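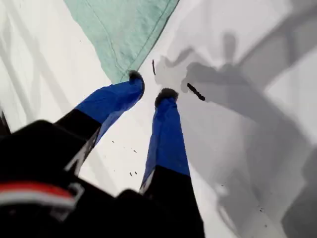

Gripper fingers at the corner of a green cloth, folding table

Robots at the towel folding station: what happens to staff roles?
Posted by Viorica Barbu, 2025-12-11

Our laundry at Skovberg employs 14 people on the finishing floor. Management intends to assign small towels to two-fingered grippers and has asked supervisors to submit comments. I would like to know how duties and pay grades were handled at other sites.

Oana Bogdan
At Lunorlow the change took effect in September. Folders were reassigned to inspection and table upkeep, and their pay grade was retained in writing. Please request the same before the trial begins — verbal assurances were of little use to us. Lint and crumbs on the table must also be someone's named duty.
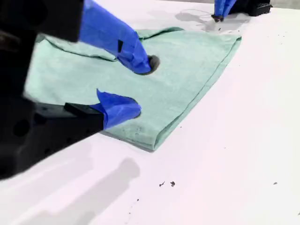
Microfiber towel held by taped fingers, second gripper at the far side

Dimas Yusof
Ask for training hours. We received 80 for the whole shift and they were used up early.

Lăcrămioara Lungu
I agree with Oana Bogdan. Staff should also be told who is authorized to stop the machine. At our site it was only the shift lead, and this caused complaints.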